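# Torari Hardcover Box, Volume 2: "The Wometstead Years"

Collected comic, 56 chapters in one slipcase, English edition
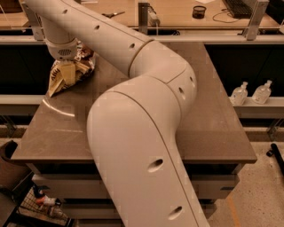
*Pale arm with jointed elbow, over a brown tabletop.*

This box continues directly from the first one, so please read Volume 1 before, if you can. The story starts in the morning after the flood at Fovivport, when the masked courier Torari has lost her license and must take a room in Wometstead under her mother's name. Many readers told us that this is where the series becomes good. We think the first box is good also, but we agree that the drawing is more sure of itself from chapter nine or so.

The long fight with Nair is complete in this box. In the old paperback edition it was cut in two books with a different translator for each, and Nair spoke like a lawyer in one and like a sailor in the other. For the new edition one translator has made all of it again. The sound effects are left as they were drawn, with small English notes under the panel.

## What is in the box

- Two hardcover books with sewn binding, which stay open flat on a table
- All color pages from the magazine printing, in color
- The short story "Night Ferry," which was missing from the paperbacks
- A folded map of Fovivport harbor
- Slipcase of strong board, matte finish

## Details

| | |
|---|---|
| Item number | 2484 |
| Language | English |
| Reading direction | Right to left |
| Binding | Hardcover, sewn |
| Suggested age | Teen and older |
| Availability | Ships from December |

The map is folded inside the back cover of the second book. It is not glued, so take care when you open this book the first time. The paper is cream and a little thicker than in Volume 1, and for this reason the box is wider on the shelf. The height is the same and the spine pictures continue from one box to the other.

## Good to know before you order

Chapters 31 to 33 have some violence and the death of an animal. The publisher did not change these pages.

The box does not contain the crossover issue with the harbor police. We do not have the rights for it. If this changes, we will write it on this page.

Slipcases can get small marks on the corners during transport. We pack each box in a second carton, but if yours arrives with a torn or crushed side, send us a picture and your order number and we will exchange the slipcase only. You do not need to send back the books.

Customers who already ordered both boxes together will receive them in one parcel when Volume 2 is ready. If you wish to have Volume 1 earlier, write to us and we can divide the order. The second shipping is then paid by you.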